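Giving up the allotment

2/28/23

I handed back the key to plot 17 this morning. I had it for six years and I thought I would be more upset than I am.

The reasons are dull. My knee is not what it was, the bus that used to go past the gate was rerouted in November, and the walk from the new stop is uphill with a fork and a bag of compost. I missed most of last summer with one thing and another. By the autumn the bindweed had the whole back half and I had started to avoid going, which made it worse.

For anyone thinking of taking a plot on, these are the things I would have liked to know.

A full plot is too big for one person with a job. I asked for a half and was told there was a longer wait for halves, so I took the full one. In the first year I dug all of it. In the second year I covered a third of it and left it covered, and that was the best year I had. Kasun Patwary on the next plot has never uncovered more than two beds at a time and he eats from it all year round.

Water is the other thing. Our site has one tank for each row and they are filled from the mains between spring and October. My plot was the furthest from the tank. In the dry summer I was carrying two cans each way, most evenings, and the beans still gave up. If you are offered a choice, stand on the plot and look for the tank before you look at the soil.

The rent went up from 100 to 145 over the time I was there, and that seems fair to me. What cost more was the shed. The old one came with the plot and had no floor. I paid 400 for a second-hand one, which Lakmal Bhuiyan brought over in his van in five pieces, and we put it up in the rain with the door on the wrong side. It stayed on the wrong side.
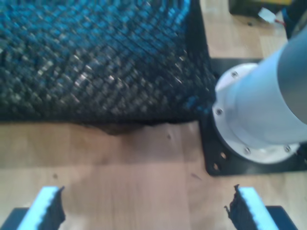 Viorica Vlachou

Crops, then. Potatoes did well every year and I would grow them again anywhere. The variety I liked best was one that Mio Nomura gave me in a paper bag with no name on it, small and yellow and a bit waxy. Onions were fine. Carrots never came to anything because the ground is full of stones, and after three tries I stopped buying the seed. Courgettes you already know about.

Brassicas need netting and the netting needs to be held well clear of the leaves. I laid mine straight on top the first year and the pigeons stood on it and ate through the holes. Hoops made from old water pipe sorted that out. I have left the hoops in the shed for whoever comes next, along with the good rake and two bags of bonemeal.

The fruit was what I minded leaving. There are four gooseberry bushes and a row of autumn raspberries, and they only really got going in the last two years. Mingxuan Xiong has taken some of the raspberry canes for his own plot, and I have three in a tub by the back door. They look like sticks at the moment.

I have space at home for pots, if not for much else. The plan is salad leaves, one tomato plant against the wall, and potatoes in sacks. I have the seed potatoes in egg boxes on the spare room windowsill and a few are starting to sprout. They'll go in at the end of March if the frosts have stopped, or later if they haven't.

The plot goes to the next name on the list. I did ask if it could be split into two halves and the answer was that they would think about it.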